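Nornis Ema hand-held gripper kit: review after a winter of use

Rating: 4 out of 5
Used for: building at home, then recording kitchen tasks in a shared workshop
Bought from: Ciobanu, with our own money

The Ema is a two-finger gripper you hold in your hand. You squeeze a trigger, the fingers close, and a camera mounted above them records what they do. The recordings are meant for teaching a robot arm that carries the same fingers. Nornis sells it as a kit, with the mechanism, the fasteners and the electronics in a box and the handle as files for you to print yourself. The camera is extra.

I put mine together at home in January and then moved it to Waltik, the shared workshop where I rent a bench. I already had a small arm there that I wanted to train on kitchen jobs. I had been steering the arm with a second arm, and I was tired of it. It was slow, and I could only work at the one table the arm was bolted to.

The build

Nornis says an evening. It took me 7 hours over two sittings, without the printing. I have built two 3D printers and a fair number of other kits, so I'm not a beginner, but I'm not fast either.

The instructions are a PDF with drawings and very little text. Most of it is clear. The exception is the step where the linkage goes into the handle, where the drawing shows the left link from one side and the right link from the other. I put both in facing the same way and the trigger stuck halfway. I had to take out every screw from the previous four steps to fix it. Later I found that the files folder has a corrected drawing with a different name. If you buy the kit, open everything in that folder before you start.

The fasteners come in one bag. They should be in several. There are three lengths of the same screw, the difference between two of them is small, and if you use the long one in the trigger housing it will come through and rub on the link. I sorted mine into jar lids with a caliper next to me.

The hardware itself is good. The pins are a proper fit and the rails were smooth out of the packet. The fingers had no play that I could feel when I finished, and both of them moved the same distance from center, which matters if you want the recordings to line up with a real arm. The tips are separate pieces, so you can change them without replacing a finger.

The handle takes a long time to print and needs supports in the trigger slot. My first one split along the layers at the back of the grip when I tightened the clamp screw. I printed the second one with thicker walls, lying on its side, and it has held since. Nornis suggests settings that I think are too light for something you squeeze all day.

Mounting the camera

There is a plate on top with a row of slots. You can slide the camera forward and back, then lock it with two screws. The plate has no marks on it. That sounds like a small complaint, but if you take the camera off to charge it and put it back a little further forward, the fingers appear in a different place in the picture, and your old and new recordings no longer match. I scratched a line in mine. After that I glued on a stop block, and I haven't moved it again.

A wide lens is the right choice. With the ordinary lens I tried first, anything on either side of the fingers was lost as soon as I got close to it. With the wide one you get both fingers, the thing you're reaching for and a lot of the room. The corners go dark with my lens. It hasn't caused me any trouble in processing.

The room in the view is useful too, for tracking. The software works out where the gripper is from what the camera sees, so it wants plenty of fixed things with edges. A blank wall is bad. Waltik's kitchen corner opens straight onto the big room, with a long white table, windows and pillars, and tracking there has been far more reliable than in my kitchen at home, where the cabinets are all flat and all the same color.

Using it at the sink

Most of my recording has been at and near the sink, with bowls, cups and a few utensils. It's a hard place to start. The metal reflects the ceiling lights, the faucet gets in the way, and the basin is deep enough that you have to put the whole gripper down into it to pick anything up.

The Ema did better than I expected here. The fingers are narrow enough to get over the rim of a mixing bowl without hitting the wall of the sink. The handle keeps your knuckles well back. The reach is a little short for the bottom of a deep basin, and I ended up bending my wrist in a way that no arm could copy, so I had to throw those recordings out. My advice is to work with the bowl on the counter until you know how far your own robot can tilt.

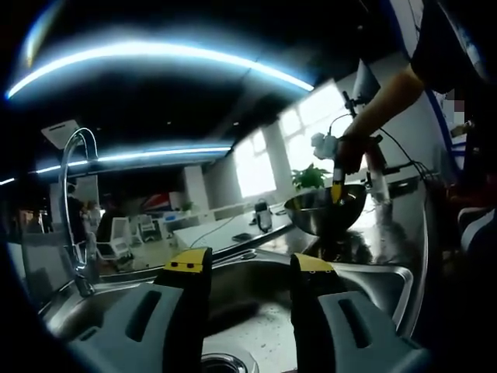
Weight is the main thing you notice after the first half hour. On a kitchen scale mine is not heavy for a hand tool, but the camera sits high and forward, and it wants to tip. Your forearm does the work of holding it level. I take a break after every short batch and I get cleaner recordings for it. People with smaller hands at the workshop found the trigger too far from the grip. There is a shorter trigger in the files, but it is only for the older handle and has to be filed to fit the current one.

The trigger spring is stiff. For gripping a bowl it's fine. For anything soft it is hard to stop partway, and I crushed a paper cup more than once before I swapped in a lighter spring from the hardware store. With the lighter one the fingers still open fully by themselves, and I can hold them half closed without shaking. I think the kit should come with both.

Accuracy

I checked the finger opening against blocks of known width. Out of the box it read wide by the same amount at every size, which the calibration step takes care of. After calibration I couldn't find an error that mattered for the kind of things I pick up.

The position tracking is harder to judge. I made a simple test by putting the gripper down in a wooden cradle, walking it through a loop over the counter and setting it back in the cradle. The recorded start and end points should be the same. In good daylight they were within 6 mm. In the evening, under the ceiling lights alone, results were worse and some loops failed completely. If your job needs better than that, look at a system with outside tracking, and expect to pay for it.

Quick movements cause most of the failures. You learn to move like somebody carrying a full cup of coffee. I also stopped turning toward the windows in the middle of a recording. The camera takes a moment to adjust, and that moment is often where the tracking is lost.

Software

The program that comes with it is plain and works. You load the video, it finds the fingers, it works out the path, and it marks the recordings it doesn't trust. It's strict, and I have learned to leave it that way. Early on I lowered the limit to rescue a batch I didn't want to redo, and the arm learned a small sideways jerk from it that took me a while to trace.

Processing is slow on my desktop. I run it overnight. The log is long and doesn't tell you which file it is working on, so when it stops you have to compare folders to find out which one did it. An update in the spring was supposed to fix this. It did change the log, but the file name is still missing.

Results on the arm

I have used 125 recordings of one task for a first training run, picking up a cup and setting it down in another place. The arm did it most of the time when the cup was where I usually put it and much less often when it was near the edge of the counter. I had hardly recorded any there. A second round with more variety helped.

More difficult tasks, where the gripper has to hold something steady while it meets resistance, have gone slowly. I don't blame the kit for that. It records where the fingers are and how wide they are open. It doesn't record how hard they are pressing, and for some jobs that's what you want to know.

Wear

The maker rates the linkage for 2,000 closings before you should check the pins. I passed that early on. When I took it apart, one pin had a dull ring on it and the others looked new. I put a drop of light oil on each and closed it up. The left tip had worked slightly loose on its finger, and a turn of the screw fixed it. The printed handle has a polished patch where my thumb goes.

The weak point is the cable to the camera. It comes out at the back and bends down sharply next to your wrist. Mine began cutting out after a few weeks. I replaced it with one that has an angled plug and tied it to the handle with a loop of hook-and-loop tape, and I would do that from the first day.

Buying and support

Ciobanu shipped it fast and the box was packed well. One bearing was missing. I wrote to them on a Wednesday and they sent two without asking for a photo. Questions about the software go to Nornis, where the answers are good but slow.

Who it suits

If you already have an arm, or plan to build one that can take the same fingers, the Ema is a sensible way to get recordings without tying yourself to one table. It will cost you an evening or two of building and some extra printing. If you don't have an arm, there isn't much to do with it besides collect video. For very small parts, or work inside a closed cabinet where the camera can't see the room, I would look elsewhere.

Good: solid mechanism, even finger movement, replaceable tips, strict software, works away from the bench.

Bad: one wrong drawing, mixed screws, no marks on the camera plate, stiff spring, poor cable exit.

I'm keeping mine. The next change will be a thicker grip with the camera plate set further back, and I'll post the files under this review once the print has survived a few weeks of use.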